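July 9, 2024 - bench notebook, Herkdale workshop. Table tops, cleaning and surface check.

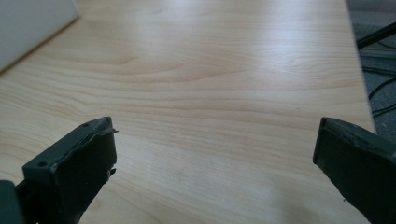
Started on the tops today, beginning with the pale one from the front room. It went into service in April with the rest of the Corrigan order and has had no attention since apart from a wipe at the end of the day. Before touching anything I wanted a baseline for the finish. Under the overhead light there is a whitish sheen that takes out part of the grain, so gloss can't be judged in that area and the light has to come from the side. Away from the glare the grain reads well: wavy bands, long ovals, thin tan and light brown lines. Faint darker smudges are scattered over the surface. Those are the target for today.

Order of work as done:

1. Dry microfibre, along the grain, whole top.
2. Lukewarm water with a drop of dish soap, cloth wrung hard. One pass, then a clean damp cloth, then dry.
3. Isopropyl on a cotton pad, test patch at the back corner only. Left 30 seconds, wiped off.
4. Raking light check with the hand lamp laid nearly flat on the top.

Step 2 took off most of the marks. What remained had a slightly greasy drag under a fingertip and came away with the isopropyl. No colour on the pad and no dulling at the test patch after drying, so I extended it to the remaining marks one at a time. Did not flood the edge. The Grivwood sheet is vague on solvents ("mild agents only") and I'm not prepared to call isopropyl mild over a full top until the patch has had a week.

Raking light showed fine scratches, mostly short, no preferred direction. None of them catch a fingernail. I had expected a worn track along the front edge where people lean and didn't find one. Two shallow dents near the back left, old, colour intact. Left alone.

Abrasive trial, on the offcut and not on the top:

| Grit | Method | Result on offcut |
|---|---|---|
| 1000 | wet, block, light hand | scratches gone, clear matte patch, visible from standing height |
| 2000 | wet, block, light hand | scratches softened, slight change in sheen at a low angle |
| 2000 | wet, then Zakitz paste | close match to untouched area, a bit glossier |

1000 is out. The patch can't be brought back to the surrounding sheen with anything we keep here, and I went over it with the paste twice. 2000 followed by paste is usable for a local repair, but the edge of the repair has to be feathered well past the scratch. My first attempt had a hard border and looked worse than the damage. For general wear like this I would do nothing.

Note on the paste: the tin says buff after 25 minutes. At that point it was still smearing. It buffed cleanly a while later, though I didn't log the time. The room was cold with the roller door up, which may be all there is to it. Repeat with the door down before changing the instruction card.

Glare again - the centre of the room is a poor place to inspect anything with this finish. Two options are to move the top to the side bench under the window, or to switch off the overhead row and work with the lamp. Did the second today and it was fine. If we inspect the whole set this way, somebody should mark which wall switch is which, as I turned off the compressor corner twice.

Residue: there was a tacky line along one short side, straight, the width of masking tape. Citrus remover on a rag, wiped, then soap and water. Gone on the second go. Please use the low-tack tape from the grey drawer if you are marking out on finished surfaces, and pull it the same day.

Still to do:

- Look at the isopropyl patch again next week, same lamp, same angle.
- Underside and edge banding not looked at. One corner sounded hollow when tapped, check the glue line.
- Paste trial with the door down, log the temperature and the buff time.
- Ask Grivwood for the full care sheet, the copy in the folder is missing its second page.
- Offcut is labelled and on the shelf over the vice. Don't use it as a glue spreader, it's the only one in this colour.

Cloths rinsed and hung. Solvent rags in the lidded tin.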